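Teaching by Doing: Collecting Household Demonstrations with a Hand-held Gripper

Final project report, Stella Makokha
Submitted September 17, 2020

1. What the project was meant to do

The original proposal, written in April in a fit of optimism, promised a robot arm that would clear a table, restock a shelf and fold a cloth. By the end of the first planning meeting the cloth had gone. The shelf survived, and so did the table, on the understanding that "clear" meant moving one object at a time to a place we had chosen beforehand.

The question left over is smaller and, I think, better. If a person shows a task with a hand-held gripper, can the recordings be used to train an arm that was never in the room? And how does this compare with driving the arm by remote control, the way the group had always done it?

2. Two ways of showing

Remote control came first. The operator sits at a desk with a pair of joysticks and watches the arm, which we call Wokeck after the label on its crate. Everything recorded this way is something the arm can physically do, because the arm has just done it. The drawback is that it makes a competent adult look as though they are picking up a cup for the first time, through a letterbox. I was the slowest of the operators and have the recordings to prove it.

The hand-held tool, Nornari, is a gripper with the same fingers as the arm and a camera looking out over its body. You hold it, squeeze, and do the job. There is no arm, so there is no delay and nothing to bump into the ceiling. There is also nothing to stop you from doing things that an arm could not, such as twisting your elbow round the back of a shelf, and people do this constantly without noticing.

3. Set-up

The demonstrations were done in the Mollel workshop, a large hall with a lot of furniture in it and other people getting on with their day. I had asked for a quiet room with plain walls. My supervisor pointed out that kitchens are not quiet rooms with plain walls, and that was the end of that discussion.

Each demonstration began with the gripper held still, fingers open, so that the software could find its starting position. Position was then worked out from the camera picture alone. This works well when there is plenty to look at and badly when the tool is pointed at a blank cupboard door from close up. Six tasks were recorded by each method, with 30 demonstrations of each task set aside for testing and left out of training.

4. What went wrong

Most of the trouble was with tracking. The hall's ceiling turned out to be both a help and a nuisance. Its ribs look much like one another, and when the operator swung the tool upwards between demonstrations the software would sometimes decide it had slid sideways along the roof.
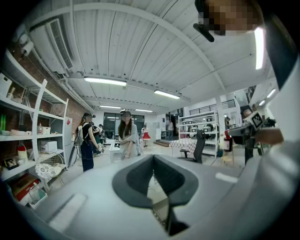
Figure 1. View over the body of a hand-held gripper in the workshop. A second handheld device, with a square marker on top, is at the right.

Holding the tool lower between demonstrations cured a good part of this. I wrote a page of instructions to that effect, then broke them myself in the very next session while waving to someone.

The second problem was style. Left alone, each demonstrator found a different way to do the same job, and some found several. The training program, Pakereck, does not mind variety in principle. In practice it averaged two sensible approaches to a mug and produced a third that went straight into the handle. We agreed on one approach per object after that, and the mugs fared better.

5. Results, such as they are

We recorded 3474 demonstrations in total and kept 3000. The rest were dropped for lost tracking, late starts or, in one embarrassing batch, a lens cap.

Hand-held recording was quicker in every task, and demonstrators asked for fewer breaks. The remote control recordings were slower to make but needed much less cleaning up. On the arm itself, the model trained on hand-held data was smoother at reaching and worse at letting go. I suspect this is because people open their fingers while already moving away, and Wokeck has not got the wrists for it.

6. If I did it again

I would check the tracking after every session instead of at the end of the week. I would build a simple reach check into the tool, with a buzzer, so that demonstrators hear when they have done something only an elbow can do. I would also keep both methods - the hand-held tool for most of the data, and remote control for the last few centimetres, where the letterbox view is less of a handicap.

The cloth remains unfolded.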